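Shared tables, shared power: refitting the study rooms at Sirnstead

When the Sirnstead Learning Center reopened its study rooms in July, the most noticeable change was the furniture. The old carrels had been removed, and broad white tables had taken their place. The center's facilities manager, who oversaw the work, spoke with this newsletter about the project.

"We had 206 seats before and we have 290 now," the manager said. "People asked for room to spread out papers, and they asked for somewhere to plug in. Those two requests came up in nearly every comment card."

The tables were ordered through Abbasi, a regional supplier, after a trial at the center's Zanport branch. Built-in outlets were considered and set aside on grounds of cost. Each table received a power strip instead, placed directly on the work surface.
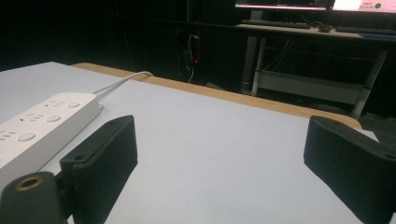 A power strip with a push button beside each socket, on one of the white tabletops. The cable runs over the back of the table.

"Under the table was our first idea," the manager said. "At Zanport we watched visitors crawl around looking for the switch. On top, they can reach it without getting up. It does take a little space, and we have had 2 or 3 complaints about that."

Visitors are asked to switch off any socket they are not using and to leave the strip where they found it. Staff check the cables each evening before closing.

Asked about further work, the manager said that the reading room in the Arus wing would be next. "The wiring there is older, so the electrician goes in first. The tables can wait until that is done."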